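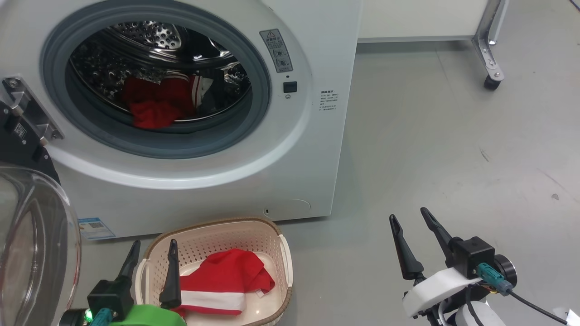 Reds in together, front loader, door still open.

Backyard telescope tips — quick ones, 5/9/19

Been asked for these a few times so in they go. Mostly for a small reflector, 8 inch or under, but a lot works for binos too.

Cooling down. Put the scope outside before tea. Warm mirror = mushy planets. Mine lives in the garage now and needs way less time.

Dew. Cheap camping mat, cut to wrap the front of the tube, velcro down the seam. Paint the inside matte black if it's shiny. Hair dryer on low for the finder, never the main mirror.

Mirror dusty? Leave it. Really dusty, then rinse with distilled water, drop of plain dish soap, cotton balls dragged with no pressure at all. Stand it on edge to dry. No paper towel, no window spray!

Eyepieces. Blower first, always. Then lens tissue, middle outwards. Eyelash grease comes off with a bit of isopropyl on the tissue — on the tissue, not on the glass.

Red torch. Red cellophane, two layers, rubber band. Odette Bodin uses nail polish on the bulb cover and its better, stays put.

Wobbly tripod. Hang a bucket of sand off the centre. Rubber pads under the feet if you're on the deck. Don't walk around while someones looking at Saturn.

Finder lining up. Do it in daylight on a far off chimney or power pole. Nowhere near the sun, obviously. Then touch up on a bright star.

Magnification. 200x is plenty most nights. Start at 20 or 30 and work up, if it goes blurry go back down.

Collimation — separate page, still writing it. Hopefully by March.

Storage. Caps on, tube level, silica gel in the eyepiece case. Dry the silica in a low oven when the beads change colour.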